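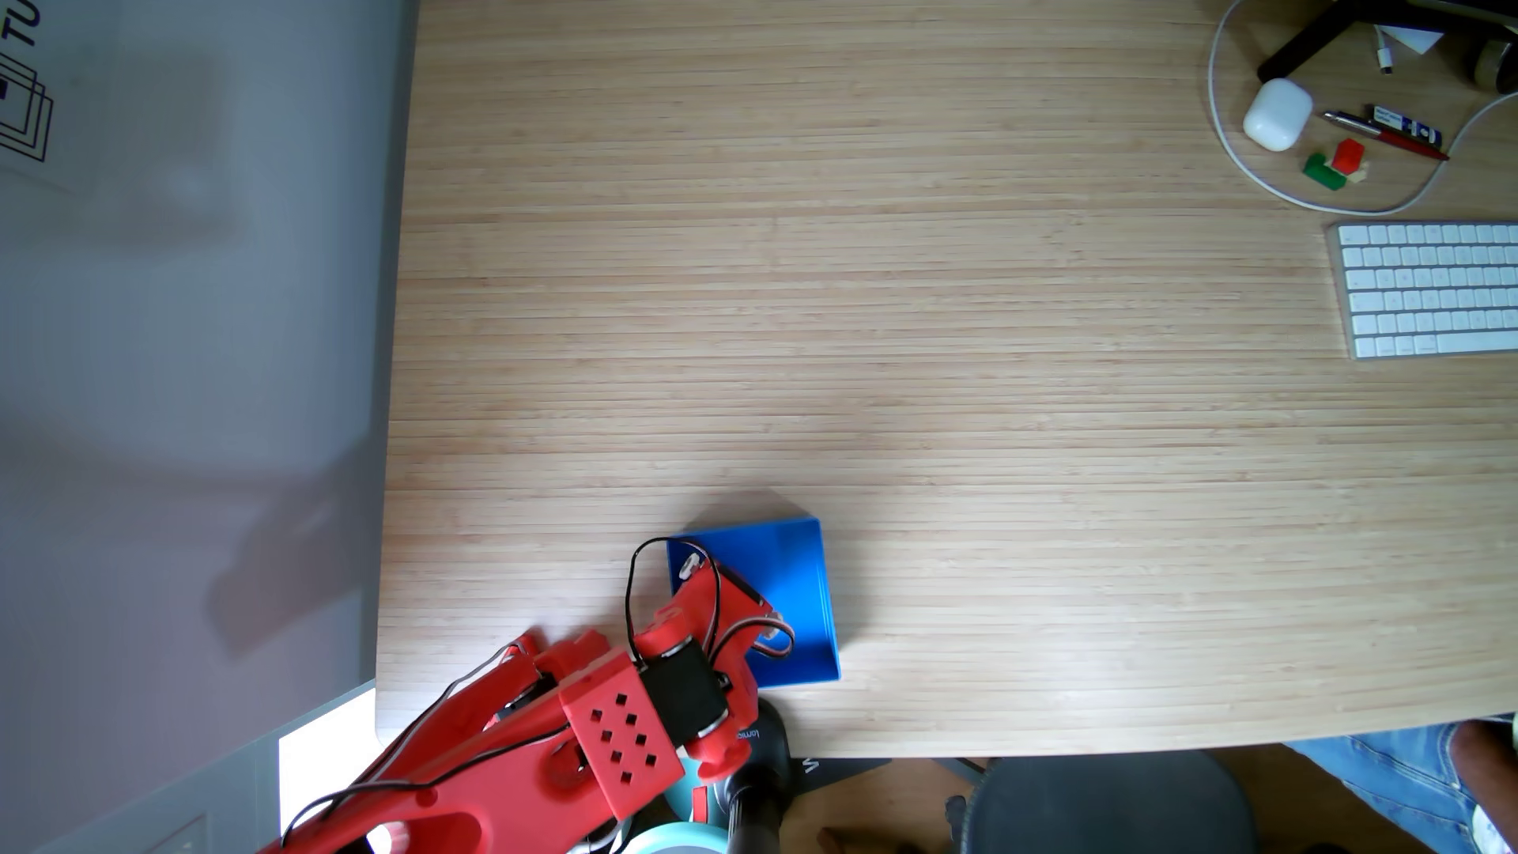

The Falness desk, with the blue tray near the front edge.

Falness Bamboo Desk
Reviewed by Tayla Tamihana, December 16, 2023

I bought this desk in June to replace a steel one my father had used since 1972. It cost $400 delivered. The box was heavy and I needed help getting it up the stairs. Putting it together took almost 4 hours, mostly the legs. Two of the bolt holes were tight and I had to back the bolts out and start again.

The top is the best part. It's a light bamboo with a fine straight grain, and it doesn't glare in daylight the way my old white one did. A pen rolls if you set it down crosswise. Coffee wipes off if you get to it the same day. I left a mug on it over a weekend and the ring is still faintly there.

There is no drawer and no cable hole. My long white cable lies on top, and small stuff like the earbud case and pens ends up inside the loop. I use a shallow tray with raised rims for screws and loose parts. A drawer would be better.

It wobbles a little if you lean on one corner. Falness sent me a set of felt pads when I wrote to them, which helped. The reply took 13 days.

I would buy it again at this price. 4 out of 5.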